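Lekberg mini shelf – four months in

Bought this in April to sort out the vitamins and tablets, which had been living in a heap. Small wooden top, thin black metal legs, done. Took 10 minutes to put up. One leg wobbled til I tightened it again.

Good: stands steady, wipes clean, bottles stay put. I keep two rows on it, loosely, big ones and little ones mixed. Space underneath is handy too.

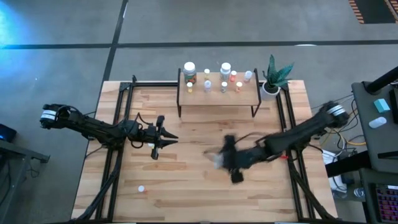

Kokkonen left a comment under my first post saying the finish on theirs went patchy after a spilt bottle of cough syrup, and that the Balero one is better varnished but a fair bit wider. Fair enough. Haven't spilt anything on mine yet.

Less good: no lip at the back, so push a bottle too far and off it goes. Legs are bare metal at the ends – I stuck felt pads on, wish they'd come in the box. Instructions were one drawing, very small, no words.

Wouldnt put anything heavy on it. For pill bottles and the odd jar its spot on. 4 stars, would be 5 with a lip.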